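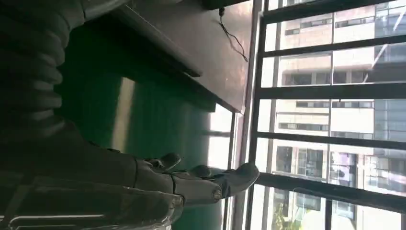 Window grille and green wall, Gilldale workshop

From: Blagoje Vukčević
To: Gilldale house list
Date: 2019-10-04
Subject: Re: Grille on the window, and the green paint

Nima Najafi wrote:
> Before I order from Nedeljković I need to know two things.
> Does the grille stay as it is, dark, or do we paint it
> to match the wall? And is the green one going to be
> repainted too? In August you said yes.

Dear Nima,

Thank you for asking before ordering. For me the grille should stay dark. It is metal, and I would only clean it between the bars and put one thin coat of the same color.

About the green wall I have changed my opinion. The paint is glossy and it gives back the light from the window, so please leave it. I have 300 for all the materials and I prefer to spend it on the grille and on the brown counter.

One more small matter is the black cable which hangs down from the counter near the window. I would like to fix it under the edge with clips before we start with the brushes. Please add 7 clips to the order, and 3 small brushes for the bars.

With kind regards,
Blagoje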